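# Setting up the tabletop cell in simulation

Most of November went into getting the simulated copy of our single-arm cell to behave enough like the real one to be worth running. I wrote notes as I went, and this is the cleaned-up version. The cell has one arm, a two-finger gripper and one fixed camera. We call the scene file Ovholm, after the table in it, and the control software on top is Fashola, which also drives the hardware.

## Base frame first

The first thing to fix was the base. In the old scene the arm had been positioned by eye, and every script had its own correction for that. One script shifted the target, another shifted the table, and a third did both with opposite signs. I removed all of them and put a single transform between table and base in the scene file. Fashola reads it at startup and refuses to run if a script tries to publish its own.

The table origin is the middle of the near edge at the height of the top surface. It was previously the center of the table volume, so half the thickness had to be added to every height. If you change the table model and your placements suddenly sink or float, check this before anything else.

## Home pose

The home pose has to do two jobs. It has to keep the fingers clear of anything tall on the table, and it has to start the arm far enough from its joint limits that the planner has room in both directions. The old home pose failed the second one. The wrist started close to a limit, and of the first 88 planned reaches, nine went the long way around.

I moved the elbow up and pointed the wrist straight down. The gripper now hangs well above the table at reset, with the jaws empty. Fashola checks the joint values against the stored pose before it accepts a command, and a mismatch on any joint stops the run. I left the tolerance tight on purpose – a loose one hid a bad reset for most of a week.

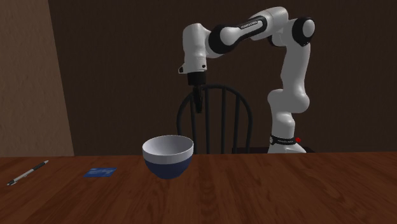 *Home pose in the Ovholm scene, with the bowl, card and pen on the table.*

The bowl gave the most trouble of the three objects. Its collision shape came from an automatic convex hull, and a hull closes over the opening. As far as the physics engine was concerned, it was a solid lump. Anything released over it would settle on an invisible lid at rim height. I split the mesh into wedges and generated a hull for each one, which leaves the inside open. Contact checks got slower, but still well within the time step.

The card had the opposite problem. It is thin enough that the fingertips could pass through it between two steps. I gave it a collision box thicker than the visible mesh, extended upward only, and turned on continuous collision for that body. Extending the box downward pushes it into the tabletop, and the solver then throws the card across the room.

The pen rolled. A smooth cylinder with no rolling resistance will find any slope, including one caused by rounding error. A small rolling friction value stopped it. I also added the clip as a separate collision shape, which gives the barrel a preferred way to lie.

## Gripper settings

I kept the finger friction the same for all objects. It is tempting to tune it for each object until every grasp holds, but then the numbers describe the tuning. The closing force is limited to the value we use on the hardware cell.

The finger joints need their own damping. With the default, the jaws chattered on contact, and the chatter showed up in the force log as a grasp. Raising the damping fixed most of it. A short filter on the contact signal took care of the rest: Fashola now wants 4 steps of contact in a row before it reports that something is held.

## Routine checks

After any edit to the scene file I run the same sequence:

1. Load the scene with the arm disabled and let it sit for 80 steps. No object should move.
2. Enable the arm and compare the joint values with the home pose.
3. Open and close the gripper in the air and check the contact log, which should be empty.
4. Lower the fingers to a point just above the table and compare the reported height with the table origin.
5. Drop a small test cube into the bowl and confirm that it comes to rest below the rim.

Step 1 catches almost everything. If an object moves before the arm is on, its collision shape overlaps something, and there is no sense in going further until that is fixed.

The checks live in the Zaren repository next to the scene file, under the same version tag. Keeping them separate was a mistake we made with the Edbridge scene, where the checks still refer to a table that was replaced.

Still open: the camera delay. The simulated image arrives at the same instant as the joint state, and on the hardware it lags. I have a buffer half written for that, and the delay value will have to be measured on the real cell before I merge it.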